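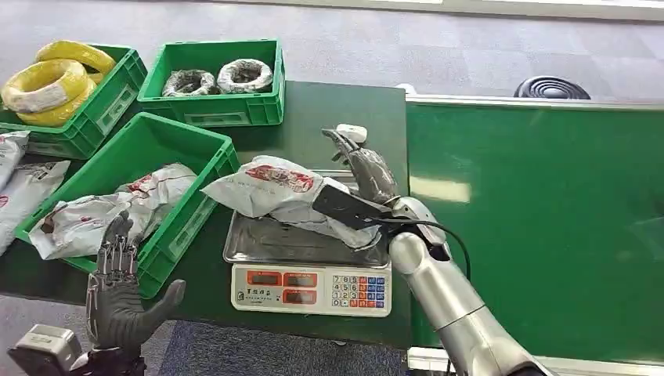

How many games does an amateur soccer team have to lose before it gets relegated? In our league, 14 out of 18 will do it, provided you also draw the ones you were supposed to win.

I know this because I play left back for Vakley, or did until May, when we went down on goal difference to Munel. Munel! They share a field with a dog agility club and have to take the tunnels down before kickoff.

The last match was on a Friday night, away at Jasby, in front of a crowd the home side announced as 139. I would like to see their math. We needed a draw. We had one for most of the evening, a perfectly ugly 0-0, and then our keeper came out for a corner he had no business coming out for. He met their center half, the ball met the net, and I was on the post admiring the whole thing.

Our coach, Béla Sárközi, took it well. He folded up his chair, put it in his trunk and drove home with the match balls and my jacket. The jacket came back two days later with a training schedule in the pocket.

So next season we're a division lower, and I've been looking at what that means. The travel is worse. Ahn is more than 300 miles there and back, and the club pays for gas one way, on the theory that we might stay. The referees are the same ones, only without linesmen, so offside becomes a matter of personal honor. I expect to be caught out by this. I've played my whole career on the assumption that somebody with a flag was covering for me.

The squad is 24 on paper and 11 if there's a wedding. We've lost 3 forwards already, two to Jasby and one to a knee, and I can't say we'll notice until it's time to shoot. Béla wants to move me up front. He says I have "the element of surprise," and I've decided to hear that as praise.

Preseason starts with hill runs – he has found a new hill. I've bought new boots, half a size up, because my feet are apparently still developing even if the rest of my game isn't. If anyone in the area can cross a ball with either foot, we train at seven and you can have my old number.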